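Ulstead 居家夜间照明手册
第4节　从卧室到卫生间：夜灯的选点、试亮与调整

8月修订　文：Geum-ok Myung
手册编号：2299

前面几节讲的是主灯和台灯，终于轮到我最喜欢的部分了！夜灯个头小，价钱也不高，可是布置得好，半夜起来走一趟卫生间，整个人可以一直保持在半睡的状态，回到床上接着睡。我自己家里改过很多遍，每次挪一个插座的位置，感觉都不一样，真的很有意思。

本节适用于直接插在墙面插座上的光感式夜灯。电池供电的橱柜灯和踏步灯请看第5节。

4.1　先走一遍路线

1. 等天完全黑下来，把卧室、走廊和卫生间的灯都关掉，窗帘按平时睡觉的样子拉好。
2. 从床边出发，慢慢走到卫生间门口，再走回来。手边带一卷纸胶带。
3. 凡是你下意识伸手去摸墙的地方，就在墙上贴一小段胶带。拐角、门槛、台阶的第一级，多半都会贴上。
4. 开灯，看看每段胶带附近有没有插座，记在纸上。
5. 请家里其他人也走一遍，个子高矮不同，习惯不同，贴出来的点常常差得很远。孩子贴的胶带尤其值得留着！

注意：走路线时请穿平时夜里穿的拖鞋，地上的玩具、体重秤、电线先收好。家里有老人时，请陪在旁边一起走。

4.2　选插座

不用每段胶带都配一盏灯。夜灯的光贴着墙面往下走，能铺开的范围比想象中大，一条直走廊通常一盏就够，拐角处再补一盏。我建议先少装，住几晚，再决定加不加。

选插座时请留意这几件事：

· 高度。靠近踢脚线的低位插座最理想，光落在地面上，不会直射眼睛。只有桌面高度的插座时，选亮度低的型号。
· 遮挡。柜门、窗帘和垂下来的床单都会把感应器盖住，灯会误以为天黑，白天也一直亮着。
· 别的光源。路由器指示灯、鱼缸灯、窗外的路灯，都可能让夜灯该亮的时候不亮。
· 镜子。卫生间里的夜灯如果正对镜面，反光会很刺眼，挪到侧面就舒服多了。

警告：水槽和淋浴旁边没有防溅盖的插座请不要使用。插座面板松动、发黄或者有焦味时，请停止使用，并请持证电工检查。

4.3　拆包与核对

把买来的东西都放到一张光线好的桌子上，一样一样对。纸盒先别扔，规格和条码都在上面，退换的时候用得着。我习惯把纸盒压平，和购物小票夹在一起，放进厨房抽屉里。 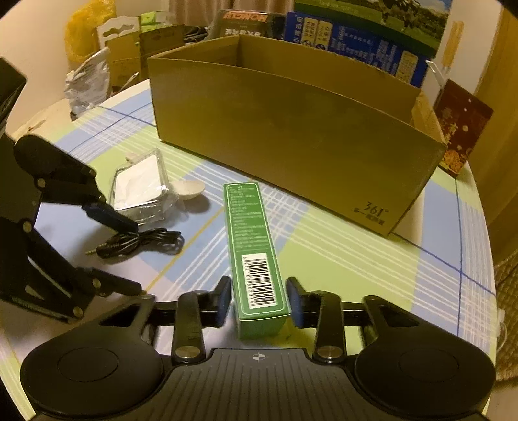 窄长的绿色纸盒，条码标签在正面偏下的位置。
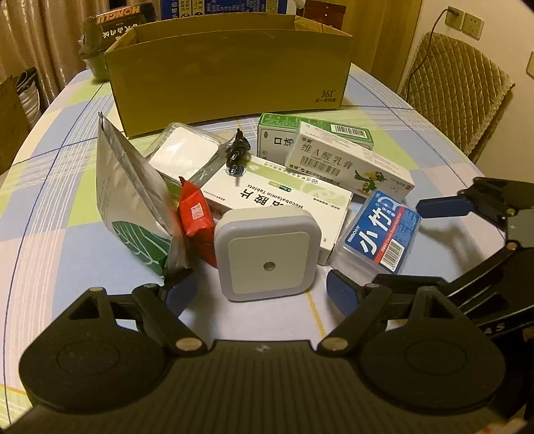

1. 核对额定电压和插头类型，与家里的插座一致才可以继续。
2. 撕掉所有保护膜。感应器上常常贴着一小片透明膜，很容易漏掉，留着它会影响判断明暗。
3. 检查插脚有没有弯曲，外壳有没有裂缝。任何一处有问题，都请直接退换，不要自己掰直或者粘补。
4. 用铅笔在每盏灯背面写上准备安装的位置，例如“走廊拐角”。写在背面，插上以后就看不见了。

提示：同一批夜灯的色温也可能略有差别。把它们先后插在同一个插座上比较一下，偏暖的留给卧室，偏白的放在厨房或者玄关。

4.4　试亮

1. 白天把夜灯插到选好的插座上，确认插到底，面板与墙面平行。
2. 用手掌完全盖住感应器，停几秒。有些型号反应快，有些会故意延迟，免得人影经过时闪个不停，请对照说明书。
3. 移开手掌，灯应当熄灭。仍然亮着时，说明这个角落白天也偏暗，换个插座再试。
4. 入夜后关掉主灯，从床边再走一遍4.1的路线。现在应该不用摸墙了，这一刻特别有成就感！
5. 躺下，确认枕头的位置看不见灯的发光面。能看见时，把灯换到床尾一侧，或者用家具的侧板挡一挡（不要盖住灯体）。

注意：不要用布、纸或者胶带包住夜灯来降低亮度。散热受阻会缩短寿命，也有起火的危险。嫌亮请更换低亮度型号。

4.5　观察36小时

装好以后先别急着调，让灯连续工作36小时，这样至少能看到一次天黑和一次天亮。这段时间里顺手记几笔就好：傍晚几点亮起，清晨几点熄灭，阴天的下午会不会提前亮，摸一摸外壳有没有异常发热。微温是正常的，烫手就要立刻拔下。

我家走廊那盏刚装上时，每到傍晚就忽明忽暗，查了好久才发现是它自己的光照到白色鞋柜，又反射回感应器上。鞋柜往旁边挪开一掌宽，问题就消失了。所以碰到闪烁，先看看对面有没有浅色或者光滑的表面。

4.6　常见情况

整晚不亮
先用别的电器确认插座有电，再检查是不是由墙上的开关控制。老房子里常有一两个插座跟着顶灯开关走，主灯一关，插座也断了电。

白天也亮
擦掉感应器上的灰尘，看看有没有家具遮挡。拉开窗帘后仍然亮着，请换位置。

亮度一天比一天弱
用干的软布擦拭灯罩。厨房附近的夜灯容易积油，先拔下来，布稍微沾一点中性清洁剂，擦完晾干再插回去。

家人说太亮
这个最常见，也最好办。把卧室和走廊的两盏对调试试，很多时候只是位置不合适，灯本身没有问题。

4.7　日常保养

换季大扫除时把夜灯都拔下来擦一遍，顺便看看插脚有没有发黑。出远门前可以留一盏在玄关，其余的拔掉收好。搬家的朋友请记得带走它们，我上次搬家就把最喜欢的一盏忘在了卫生间！

路线也会变。添了婴儿床，换了沙发，或者家里来了一只喜欢睡在走廊中间的狗，都值得拿出纸胶带重新走一遍4.1。旧的记录纸不妨留着，对比起来很好玩。

相关内容
第3节　Ivorach 台灯支架的安装与角度
第5节　橱柜灯与踏步灯：电池型号与粘贴方法
Jugah 遮光窗帘：测量与裁边
Flotolness 插座安全盖使用说明
附录　房间插座位置记录表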